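Si has llegado hasta aquí es porque el teléfono inalámbrico de casa o del despacho está pegajoso, y te entiendo muy bien: el mío pasó un invierno entero así antes de que me decidiera. Vamos a limpiarlo con calma, que en un rato de sábado por la mañana se hace de sobra.

## Lo que necesitas

- Un paño de microfibra que no suelte pelusa
- Alcohol isopropílico
- Bastoncillos y un cepillo de dientes viejo, de cerdas blandas

## Antes de mojar nada

Apaga el terminal y quítale las pilas. Despeja también un buen trozo de mesa, porque siempre se acaba apoyando algo donde no toca – yo una vez dejé el bastoncillo húmedo encima de una factura.
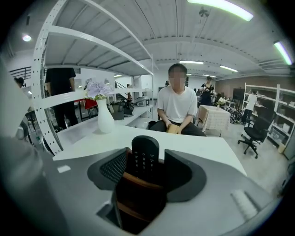
Pasa primero el cepillo en seco entre las teclas, de arriba abajo, para sacar las miguitas. Después humedece un bastoncillo (¡humedecer, nada de empapar!) y repasa el contorno de cada tecla sin apretar demasiado. Ve cambiándolo en cuanto lo veas gris.

## La carcasa y los contactos

Con el paño apenas húmedo, frota la carcasa en círculos pequeños. Los contactos de carga piden un bastoncillo limpio y un poquito de paciencia.
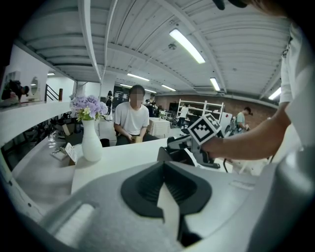
*Un brazo libre de mangas largas trabaja más cómodo.*

Deja secar todo quince minutos, vuelve a poner las pilas y devuelve el terminal a su base.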